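Furkevine Desktop Laser Engraver Kit: Frequently Asked Questions

Last updated 25 Aug 2018

Thank you for stopping by! We get a good many letters about the Furkevine kit, from people who are still deciding and from people who have all the parts spread across the dining table at eleven at night, and we've tried to gather the most common ones on one page. If yours isn't covered, write to us at the shop and one of us (usually Maxine, sometimes Isla) will get back to you.

What exactly comes in the box?

Everything you need for the machine itself: the frame rails, the motors, the belts, the control board, the laser module, the power supply, a pair of safety glasses, and a bag of screws sorted by length. The hex keys are in there too, tucked under the foam, and people miss them all the time, so please lift the foam before you write to say they're missing. You'll need to bring your own small Phillips screwdriver and a USB cable long enough to reach your computer.

How long does it take to put together?

Most people spread it over a weekend. The manual has 23 steps, and the first ten or so go by quickly. Step 13, where you thread the belt on the long axis, is the one that slows everybody down (me included, and I've built more of these than I'd like to admit). Leave the belt screws a little slack until the carriage slides smoothly from end to end, then tighten them bit by bit, first one side and then the other.

Do I need to know how to solder?

No. All the wires come with plugs already fitted, and each plug only goes in one way. If one feels stubborn, turn it over before you push harder.

What can I engrave with it?

Wood, cork, leather, cardboard, felt and most kinds of painted or coated metal. It will also cut paper and thin balsa. Clear acrylic doesn't work, as the beam goes right through it, and bare metal only reflects the light back at you. Please never put vinyl or anything containing PVC under the laser. The fumes are nasty for you and they'll corrode the machine as well. If you don't know what a material is made of, leave it alone until you've found out.

How large is the work area?

The carriage travels 26 cm in each direction. You can work on something bigger by sliding it along and engraving it in sections, though lining up the second section takes patience and a few strips of masking tape.

Which software should I use?

We ship the kit set up for Podlow, a free program that runs on Windows, Mac and Linux. It opens ordinary picture files as well as line drawings, and you can have your first little test square running within a few minutes of installing it. If you've used another engraving program before and you're fond of it, it will very likely work too, but we can only help with Podlow questions, because that's the one we use ourselves every day.

How fast should I run it?

Start slower than you think you should. The control software lets you set a speed of up to 1000 mm per minute, and that's fine for light marks on cardboard, but for a nice deep brown on wood you'll want a good deal less. Engrave a small test grid on a scrap piece first, with a few different speeds and power settings, and write the numbers next to it in pencil. I keep all my old grids in a shoebox and I go back to them constantly.

My lines come out wobbly. Is my machine faulty?

Probably not! Nine times out of ten it's a loose belt or a loose pulley. Press on the belt with a finger, and if it sags, take up the slack. Then check the tiny set screw on each motor pulley, which likes to work itself free over the first few weeks.

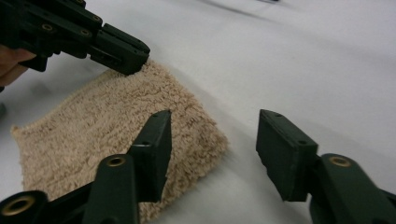

Raelene Ormsby wrote in to say that her wobble was neither of those: she had tightened both belts twice and changed nothing, and then noticed that one of the four feet didn't touch the bench. She loosened the corner bolts, pressed the frame down flat, tightened everything up again, and her circles have been round from then on. We've since added the tip to the manual, and we're very grateful to her.

How do I focus the laser?

Set the power to its lowest level, put your glasses on, and turn the ring on the front of the module until the dot on your material is as small and sharp as you can make it. You'll need to do this again whenever you switch to a thicker or thinner piece.

Do I have to wear the glasses every time?

Yes, every single time, and so does anybody else in the room. Pets should be shut out, too. And stay with the machine while it's running, even for a short job. Open a window or run a fan, and keep a fire extinguisher within reach.

Can I add an air pump?

You can, and it makes for much cleaner edges on wood. The Warnus nozzle clips onto the front of the laser module and takes any standard aquarium hose. We expect to have them back in stock in January.

What if a part is missing or broken?

Send us a note with your order number and the part number from the back page of the manual, and we'll mail a replacement free of charge during the first year. After that we sell every part separately, right down to the single screws.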